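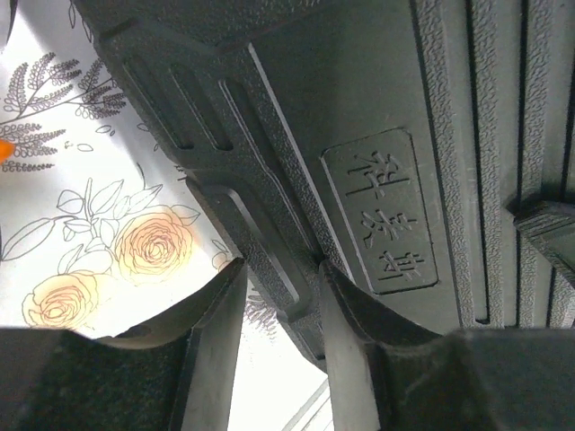

Section 2. Hanging the Costa fold-down desk

Read the whole section once before you drill. Section 1 (unpacking) has to be done already. Panels flat on the floor, hardware bag open, nothing missing. If something is missing stop and write to Tuminside with the part number, do not swap in your own bolts.

Covers the Costa and the Costa Wide. The Sulum desk has a different rail, see its own sheet. Last changed October 23, 2023.

You will need

Drill, wood bit and masonry bit
Phillips screwdriver, medium
Small flat screwdriver for the hinge caps
Level, the longer the better
Stud finder
Pencil, tape
Second person for steps 8 to 10

Hex key is in the bag.

CAUTION: Drywall alone will not hold this desk. Studs or solid masonry only. Hollow wall anchors from the hardware store are not OK, whatever it says on the packet.

Marking the wall

1. Pick the spot. Check what's behind it. Outlets directly above or below usually mean a cable in the wall, so move over.

2. Sit on the chair you will really use. Have somebody mark your elbow height on the wall. That's the top of the open desk. Kids' room: go a little higher than feels right, they grow.

3. Measure down from the mark by the width of the rail. Pencil line, level. Check the level both ways round, cheap ones lie.

4. Find the studs. Mark the center of each one on the line. You need two at least. Costa Wide needs three.
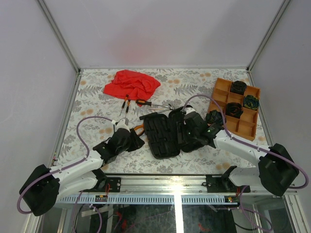
5. Tape the paper template along the line, arrows up. Slide it sideways until the long slots sit over your stud marks. Round holes don't matter at this stage, those are for masonry.

6. Drill pilot holes. Keep the drill square to the wall. Tape round the bit shows you when to stop.

Note: if the bit hits metal, stop. Could be a pipe, could be a nail plate protecting one. Fill the hole and shift the template over.

Rail and frame

7. Rail up, lip facing the ceiling. All the long screws in loosely first, then level again, then tighten from the middle outward. Final turns by hand. A drill on full power strips the heads and we get letters about it.

8. Lift the frame, second person on the other side. Tilt the top toward the wall and drop it over the lip. You should hear a click on both ends. One click only means it's crooked, lift off and try again.

9. Hold the frame in place while your helper puts in the lower locking screws. Do not let go before both are in.

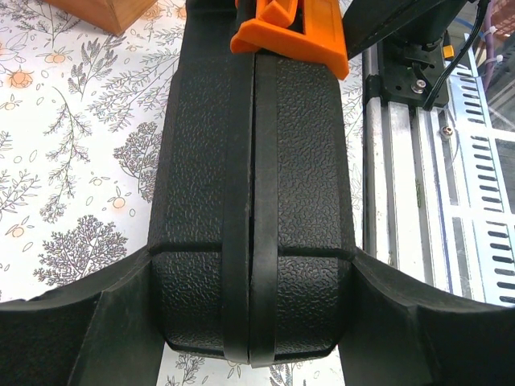 10. Desk panel next. Hinge pins go in from the outside, flat end showing. Stiff is normal. Tap with the heel of your hand, no hammer.

11. Push the hinge caps on. To get them off again later use the flat screwdriver in the notch, gently, they scratch easy.

12. Connect the support arms. Left and right are marked on the inside face. Washer goes between arm and panel, not under the screw head. Most common mistake in teh whole manual.

Adjusting

13. Open and close it slowly a few times. Should stop on its own at halfway. Drops too fast: turn the tension screw clockwise, quarter turn, same on both sides. Won't stay open: the other way.

14. Put a pencil on the open desk. Rolls toward you, turn the leveling screws in a bit. Rolls away, out a bit.

15. Tighten everything once more after a week of use. Wood settles. Then once a year is plenty.

CAUTION: No sitting or leaning on the open panel. Keep fingers clear of the hinge side when closing.

Questions? Quote order code 1022 for the Costa, and have the lable on the back of the panel to hand.

Reader comments on this section 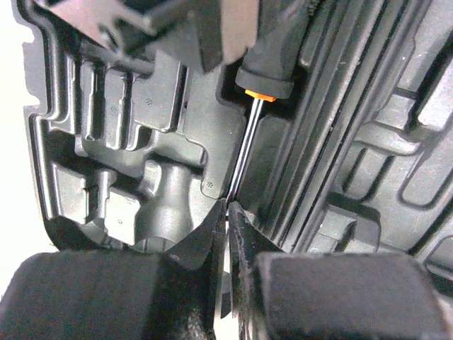

Esi Osei: Step 13 needs to say which screw is the tension screw. There are two on each arm and they look the same to me. I turned the one nearest the wall for ages and the panel still dropped. Also we have plaster over brick, is the template OK for that or do I need longer screws?

Ginevra Cattaneo: Same thing here. It's the one nearest the front edge. For plaster over brick I used the round holes and had to buy longer screws and plugs, the ones in the bag barely reached the brick.

Tuminside support: Thanks both. Front edge is correct, will be added to step 13. Longer masonry screws can be ordered as the Ilteo pack, plugs included.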